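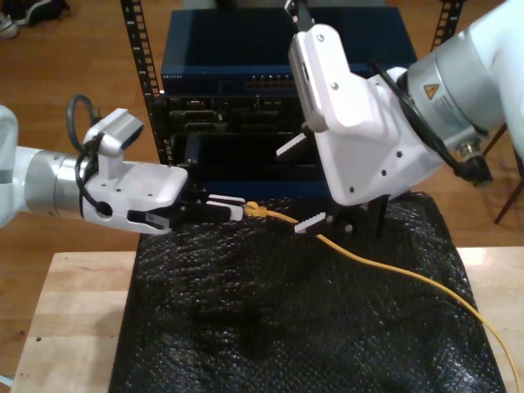 A robot gripper holding the connector of a yellow Ethernet cable.

Home | Markets | Energy Finance | Interviews | Subscribe

Everyone who lends against batteries tells me the same story at the moment. Prices swing, batteries profit from the swing, and the bank gets its money back with something on top. I went to see Funmilayo Lawal, who runs storage lending at Ellinus, expecting to hear it again, and for the first ten minutes I did.

Her team has just closed a loan against Flaltus, a 100-megawatt battery project with a two-hour duration, built by the developer Tymoshchuk on land next to a substation. Ellinus put in 40 million dollars of senior debt. The closing announcement called the deal a "template," a word I have now read in so many closing announcements that I asked her what it was a template for.

"For lending to storage with some market exposure," she said. "Two years ago we wouldn't have looked at a battery without a contract covering every dollar of revenue. Now we will."

How much exposure? She would not give me a percentage. What she would say is that Flaltus has a tolling agreement for the larger part of its capacity, under which Skundico pays a fixed monthly fee and takes the battery's trading income, good or bad. The rest is sold into the market by the project itself. The toll runs for seven years. The loan runs longer than that.

I asked the obvious question. What happens in year eight?

"We've sized the debt so that most of it has been paid down by then," Lawal said. "The tail is small, and we have run it against a very low price case."

Low price cases are produced by consultants, and the consultants I remember from the early days of merchant solar produced low cases that turned out to be higher than the prices. Lawal did not argue. "I was there for that," she said. "I had some of those loans. It's why I don't use one forecaster anymore, and why I throw out the highest one before I open the others."

Georges Srour, who handles the technical side on her team and sat in for the second half of our conversation, was more guarded. He had spent the previous week on the degradation curve, the schedule that says how much energy the cells will hold each year as they age. Manufacturers guarantee it, up to a point.

"The guarantee assumes you use the battery the way they wrote down," he said. "Traders don't want to use it the way they wrote down. They want a second cycle on a good evening. So you need somebody counting cycles, and you need the toll to say who pays when the count goes over."

Does this one say so?

"It does now," Srour said. The first draft, he admitted, did not, and getting Skundico to accept the wording took from spring until November. That part wasn't in the announcement either.

What bothers me more is crowding. A battery makes money from the gap between cheap hours and expensive ones, and each new battery narrows that gap a little. If Flaltus really is a template, then the copies are going to compete with the original. I put this to Lawal and got the only long pause of the afternoon.

"Yes," she said. "That is the risk I think about. Ancillary services went first – everyone built for the same small pot and the price collapsed. Energy trading is a bigger pot, but it is still a pot."

She pointed to load growth, to old plants closing, to the slow pace of grid connections, which keeps rivals out. All true, and all things I have heard from people selling equity as well as people lending debt. Slow connections are a strange comfort in any case. The same queue held up Flaltus itself, and Tymoshchuk had to carry the cost of a finished design while it waited.

I also spoke by phone with Zofia Chmielewska, who advises pension investors on infrastructure and has turned down three storage funds. She thinks the lenders are in a better seat than the owners, which isn't quite praise.

"The bank gets the toll and the equity gets the tail," she said. "If I'm offered the tail, I want to be paid for it, and the returns I'm being shown don't pay me. They assume a refinancing in year five on terms that nobody has offered anyone yet."

Lawal, when I passed that on, said equity investors were grown-ups. She added that Ellinus has no refinancing assumption in its own model, and I believe her. She also told me the bank wants to do two or three more loans of this kind in the coming year, in different regions, and that she would walk away from any that came without a toll.

I asked whether her bosses would let her, if the volume targets weren't met.

"Ask me in a year," she said. I have put it in my calendar.

Share this interview | 105 shares | 6 comments

Sign up for our newsletter and get the week's energy finance interviews by email. You can unsubscribe at any time.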